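Bristberg Lemma Handheld Bag Sealer: A Review
Hawi Gebretsadik
18 January 2018

I own a drawer of clothespins. I don't own a clothesline. The clothespins are for chips, and for years they did the job in the sense that the bags stayed folded and the chips inside went soft at a dignified pace. Then in December my sister gave me a Bristberg Lemma, a little handheld sealer that melts plastic bags shut along the top, and she gave it to me with a look that suggested she'd been in my kitchen recently and had eaten something.

The Lemma is the size of a stapler and looks like one that went to a better school. It comes in "oat" and "slate." Mine is oat. You put in two AA batteries (not included, a tradition I'd hoped was dying), slide the lock off, pinch the top of the bag between the jaws, and drag the thing sideways. A wire inside gets hot and the plastic fuses. On the far end there's a tiny blade for opening the bag you just closed, so you can spend a whole evening going back and forth.

The instructions say to "glide with confidence." I had none, and my first seal looked like the border of a disputed country. The second one had a hole in it. I went too slow on the third and cut the top clean off a bag of tortilla chips, which at that point was open in a way no clothespin could fix. We ate them. I count that as a feature.

Once you get the speed right, it does work. I'd say the pace is that of a person wiping down a counter while thinking about something else. Press too hard and the plastic smears, press too lightly and you get a seal that holds until you turn your back. Thin, crackly bags are the best. Frozen pea bags are good if you wipe the frost off first. Cereal liners are hopeless, or mine were, and the thick bags with a paper outside just get warm and resentful.

What I wanted to know was whether the chips stay crisp. So I sealed one bag with the Lemma, pinned another with a clothespin, and put them side by side in the cupboard over the fridge. On day 13 I opened both. The Lemma chips snapped. The clothespin chips bent a little before they broke, like a person agreeing to help you move. My husband, who was not told which was which, preferred the clothespin ones. He says they had "more give." I've included this in the interest of fairness and will be raising it again at home.

Batteries: the box promises 80 seals on a set. I keep a tally on the inside of the cupboard door and my first set quit well before that, though I was practicing, and I also sealed a number of things that didn't need it. A sock. A birthday card. The batteries don't fade politely, either. You get a good seal, a good seal, and then a seal that is really just a crease.

The lock is the part I'd complain about if I could find someone at Bristberg to complain to. It's a plastic slider with a red dot and a white dot, and the manual doesn't say which dot means on. It's the white one. I learned this with the side of my thumb. It wasn't a bad burn, but I wouldn't leave the thing in reach of a small child or of my husband, who likes to click things while he's on the phone.

There's a magnet on the back so you can keep it on the fridge. The magnet is strong enough for the sealer or for the batteries but not for both, and mine has gone down behind the vegetable basket twice. It lives in the drawer now, with the clothespins, who must have thoughts.

Price. My sister won't say what she paid, but Braststead in Berville had them by the register at 17 dollars, between the lint rollers and a flashlight shaped like a trout. That's a lot of clothespins. It's also fewer bags of chips than I throw out in a year, if I'm being stern with myself, and the stale ones were going in the trash at full price. I don't want to oversell the savings. Half of what ends up in our trash is wrappers from things that never got a chance to go stale, and no appliance is going to help with that.

It has changed how I shop, a bit. I'll buy the large bag now. I used to buy the small one on the theory that I'd eat less, a theory that did not survive contact with the second small bag. With the large one there's a moment, usually right after dinner, when I glide with confidence and feel like a woman with a system. Then at ten o'clock I find out how good that tiny blade is.
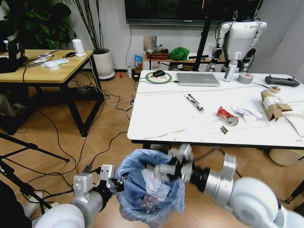
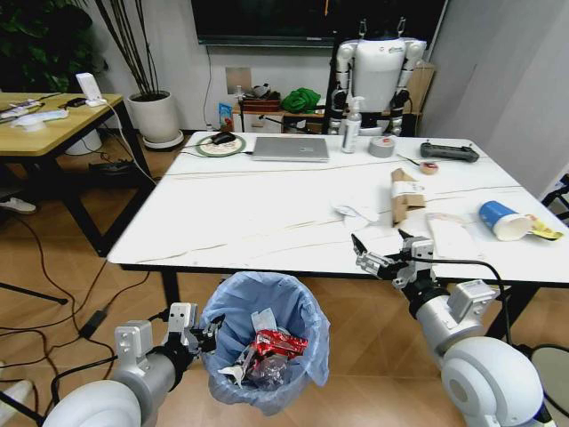 Crumpled wrapping in a bin with a blue liner.

Good: small, seals thin plastic very well once you've ruined a few bags, handy cutter.
Bad: mystery lock, weak magnet, no use on cereal, eats batteries.
Would I buy it with my own money: yes, in slate. Oat shows salsa.

Update: a couple of you asked if it works on the bags salad comes in. It does, but the salad still goes to slime in there, just more privately.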